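Sweater season is ending and I'm kind of in love with folding

February 22, 2026
Filed under: Home, Closet

So the sun finally came back to Dultham this week and I did what I always do, which is drag every sweater I own onto the bed and start over! I look forward to this. Tea on the nightstand, window light, a big heap of wool and acrylic and who knows what.

First up, my favorite, the colorblock one I found at the Nudstead flea market last June. Who buys a chunky knit in June? Me, for 7 dollars, and I've worn it to death ever since.
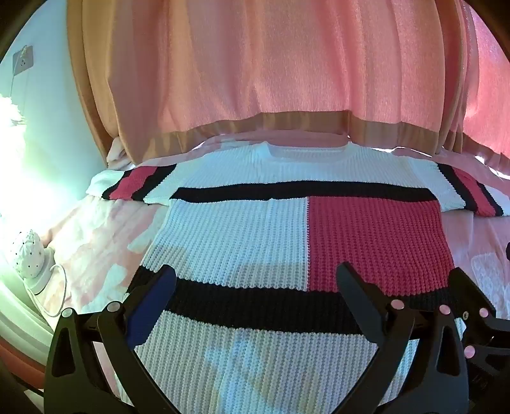
The colorblock sweater, spread out flat on the bed.

I love the black bands, and the way the white side and the deep pinky-red side meet right down the middle. And the stripes on the sleeves! Whoever came up with those, thank you.

Anyway, my method. Lay it face up and smooth it out from the middle with flat hands — no tugging, ribbed knits will stretch on you. Bring one side in, lay the sleeve straight down along the body, then do the same with the other. Fold the bottom up in thirds. Takes 2 minutes if you don't stop to admire it (I always stop).

The chunky ones go in a drawer, never on hangers. I lost a really good gray cardigan to hanger shoulders a few years back and I'm still sore over it. If a sleeve ends up on top with its stripes showing, even better, I can spot it right away on a dark morning.

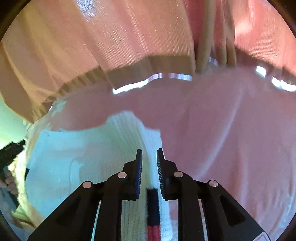
For the drawer I use the fabric dividers from Thampi, the 30 centimeter ones, and they hold bulky knits upright without squashing them. I also tuck in a cedar block and give it a quick sand when the smell fades. The pile for the Wultham clothing swap is already by the door, and next I'm tackling scarves. I have so many scarves!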